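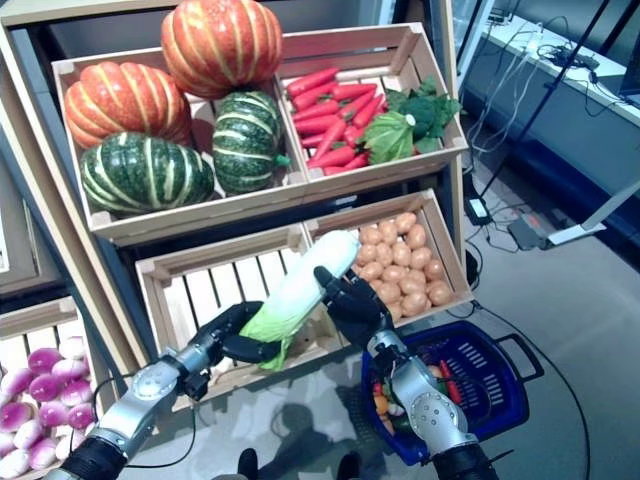 Step 1. Sort before you stack

Everything back in the basket first, then pull one kind at a time. Pumpkins, carrots, turnips, potatoes, cabbage. Fake produce tangles worse than real, the leafy stuff hooks on everything. Wipe each peice with a damp cloth as it comes out. No spray cleaner, it takes the paint off (ask Leena Tuominen about her radishes).

Step 2. Crates on the stand

Slatted wooden crates, two rows. Tip the front down a little so shoppers see into them. Check each one for splinters and loose slats. Ours came from Savolainen, stand is the old Flendby one, any tiered stand works.

Heavy looking things up top if the stand is steady. Pumpkins go in the upper row here, orange and dark green mixed, one orange one on top of the pile. Carrots next door, all laid the same slant. Small stuff like potatoes lower down, heaped right up to the front rail. If you run short, crumple brown paper in the bottom and put potatoes over it. Saves a lot. A full-looking crate took 22 potatoes with paper and I won't say how many without.

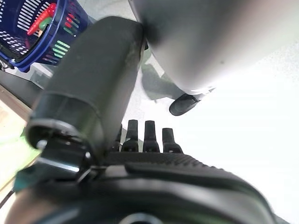

Step 3. Cabbages last

Napa cabbage is long and wants to roll. Don't lay it flat in a pile. Stand them up, leaves down, pale end up, leaning on the back slats. Set 2 in first, side by side, and let the outer leaves spread out against the front rail. Then fill in behind and beside until they hold each other up. Fluff the leaves after, not before.

If one keeps sliding, a bit of museum putty under the base. Pea size. Peel it off when you swap the display in February or it goes hard.

Step 4. Step back

Go stand where the shoppers will stand. Look for bare slats, gaps, anything upside down. Fix the gaps from the front crates first. Spare pieces stay in the blue basket, underneath and to the right, handy for refills.

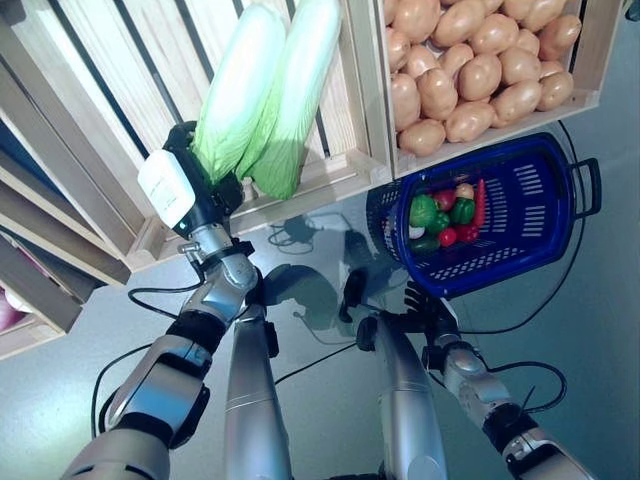

Can I mix real vegetables in with the fake ones?

Better not to. Real ones wilt next to the fakes in a day or two and leave marks on the wood, adn then someone takes home a plastic turnip. Keep them on seperate stands.

Updated 5 December 2005, Eino Heiskanen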